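Prirkness Guest House: Frequently Asked Questions

Last updated August 3, 2023
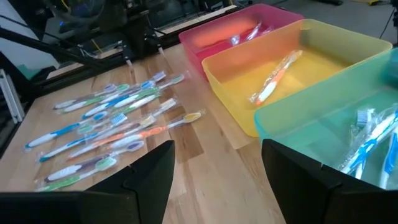 What time can I check in?
Rooms are ready from 3 p.m. If you arrive earlier you can leave your bags in the front hall and go for a walk. The latest check-in is 9 p.m. unless you have arranged something else with us by phone.

What time is checkout?
10:30 a.m. Leave the key in the dish on the hall table.

How many rooms do you have?
The house has 8 guest rooms on two floors. Four look over the garden and four face the street. The street is quiet after dark, but delivery trucks for the bakery start early, so light sleepers should ask for the garden side.

Is there an elevator?
No. The house was built in 1900 and the stairs are steep, with a turn halfway up. Room 2 is on the ground floor and has a walk-in shower. Please tell us when you book if you need it.

What if I forget something from home?
Ask at the desk. We keep toothbrushes, combs and a few phone chargers. Toothbrushes are free. Chargers are on loan and should come back before you leave.

Is breakfast included?
Yes, with every room. It is served from 7:30 to 9:30 in the back dining room. There is always oatmeal, eggs and toast, and Marion Munro bakes something most mornings. If you are leaving before 7:30, let us know the night before and we will pack you a bag.

Can you handle food allergies?
We can do gluten-free, dairy-free and vegan breakfasts with a day's notice. The kitchen does use nuts, and we can't promise that any dish is free of traces.

Do you take pets?
Dogs are welcome in the two Colter rooms -- these have hard floors and a door to the yard. The charge is $20 per stay. Dogs can't be left alone in the room during breakfast, but you may bring them into the side porch.

Where do I park?
There is space for five cars behind the house, first come, first served. The public lot on Tosh Street is free overnight and takes a few minutes to walk to.

How do I get to the Trernar trail?
Turn left out of the front door and follow the road to the church. The trail starts behind it. The full loop climbs 668 feet, and the upper part is muddy in most months. Maps are in the rack by the stairs.

What is your cancellation policy?
Cancel at least three days before arrival and you pay nothing. After that we charge for the first night. For stays in October, when we are usually full, we ask for seven days.

Are you open all year?
We close for January and the first half of February.

Who do I contact about group bookings?
Yanti Osman handles groups and whole-house stays. Call the front desk and ask for extension 182.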